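Unit 2: Task boards, holders and working surfaces
Handout for the practical sessions

Read these notes before the bench session. They cover the surface the board sits on, the features found on a typical board, and the way clearances are specified and checked. The drawing sheets are issued separately and are not repeated in this handout.

1. Purpose of a task board

A task board is a flat plate carrying a number of fixed features into which loose parts are placed. It gives a repeatable layout for insertion work. The positions of the features relative to one another are fixed by the plate, so only the position and angle of the plate itself have to be established before work begins.

The boards used on this course follow the Dosham pattern. Earlier boards, made to the Chisholm pattern, carried their features on separate screwed blocks. These could be moved, which was convenient for setting exercises but meant that the spacing had to be measured again after every change. The Dosham board is made in one piece with its features. If a feature is damaged the whole board is replaced.

2. Working surface

The surface under the board affects the work in three ways: flatness, friction and reflection.

Flatness. A ribbed metal surface supports the board along the crowns of the ribs. The grooves carry no load. A board that spans many ribs will sit steadily provided that no single rib stands above its neighbours. Check by pressing each corner in turn. Any rocking should be recorded before the board is used, with the corner noted.

Friction. Contact along the ribs only is less than contact over a full plane, but for a given load this makes little difference to the sliding force. What matters more is grit. Particles lodged on a crown act as a pivot and allow the board to turn under a sideways push. Wipe along the ribs, never across them.

Reflection. Rounded metal ribs return light in narrow lines, and under a strong lamp a patch of the surface may appear white with no detail in it. The edge of a matte board remains easy to find against most of such a surface, but it is harder to judge where the background is brightest. When reading the angle of a board by eye, use the longest length of edge available.

3. Types of feature

Three types are used in this unit.

Slotted holder. A short, narrow block with a slot. It accepts a thin part and restrains it on two faces. Restraint along the length of the slot depends on whether the ends are closed.

Rectangular frame. A longer feature which encloses its part on all sides. The part must be aligned in both directions and in rotation before it will enter. Of the three types it is the least forgiving of an error in angle.

U-shaped bracket. Two arms and a closed end. A part may be brought in from the open end, or lowered between the arms where its shape allows. The depth of the U determines how far the part is guided before it reaches the closed end.

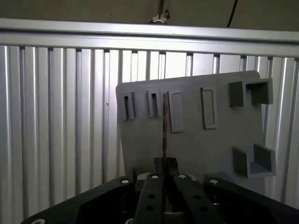

Figure 1. Grey board with slotted holders, rectangular frames and U-shaped brackets, set at a slight angle on a ribbed metal surface.

The three types are combined on one board so that a single set-up can be used for the whole session. All measurements are referred to the board and none to the surface beneath it. A board lying at an angle to the ribs is acceptable for every exercise in this unit — squaring it up is a matter of preference and earns no marks.

4. Clearance

Clearance is the difference between the width of the opening and the thickness of the part. It is quoted as a total. A part resting against one wall therefore has the whole clearance on its other side, and a part held centrally has half on each.

Let c be the total clearance, d the depth of the slot and a the greatest angle through which a fully seated part can tilt. For small angles and a thin part:

a = c / d (in radians)

Doubling the depth halves the permitted tilt. The same relation explains why a deep slot binds more readily during insertion. The part is nearly free at the mouth and becomes more tightly constrained as it goes down.

Worked case. A slot is 20 mm deep and has a total clearance of 2 mm. The permitted tilt is 2/20 = 0.1 rad, or 5.7 degrees. If the part enters at a greater angle it will touch both walls before it is seated, and further force should not be applied. Withdraw, correct the angle and enter again.

5. Handling thin parts

A thin part viewed along its edge gives very little information about its face. Tilt towards or away from the viewer may pass unnoticed. Take a second view from the side before lowering the part — this applies to frames in particular.

Grip the part far enough from its lower edge to leave the full depth of the slot clear. Gripping too high increases the lever arm and allows the part to swing on contact. The Iva gauge, kept with the drawing sheets, gives the lowest grip line for each part.

6. Recording

For each insertion, enter in the log:

Feature type and position on the board
Part number
First contact: wall, mouth or floor
Number of withdrawals before seating
Remarks on rocking or movement of the board

An insertion during which the board moved is logged and repeated. Do not correct the board position between the two attempts.

7. Reading

Drullari course notes, January issue, page 186, on binding in narrow slots. The derivation there uses half clearance throughout, so values must be doubled before they are compared with section 4.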